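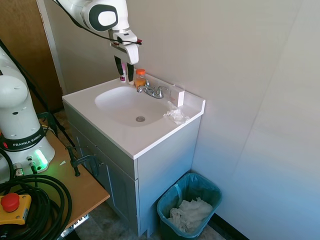 The catalogue for Lullela lists it as a book work in an edition of 481, with a handbook. Fereshteh Taheri wrote the handbook after the object was finished, and most reviewers have treated it as commentary. I think that gets the classification wrong. The handbook sets the order in which the folded sheets are opened, and two of the sheets can't be read without it. A text that governs use is a component of the work.

The distinction has practical consequences. When Plunska showed Lullela in February, the sheets sat in a case and the handbook was sold at the desk. A visitor who skipped the desk saw paper. The gallery's labelling was accurate as to date and dimensions, and silent on procedure. 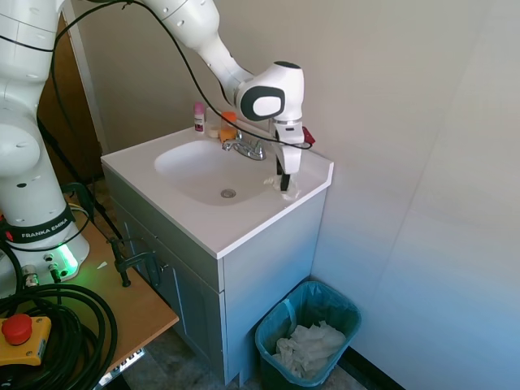 Golnar Sadeghi has argued that instructions in an artist's book should be optional, on the grounds that a reader's own sequence is also valid. Her Jalali supports the point: its four sections share a format, and any order gives a coherent reading. Lullela is built differently. Its third sheet cites page numbers that exist only in the handbook, so a free sequence produces errors.

I would ask two things of the next institution to borrow it. Catalogue the handbook under the same accession number, and put a reading copy on the table beside the case. Rolteo already does this for its small holding of artists' manuals, and the cost is one extra copy.
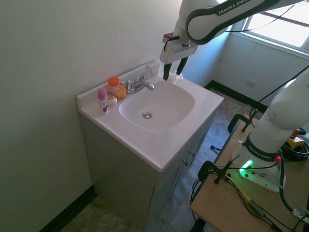 Robot arm over a vanity basin, gripper pointing down.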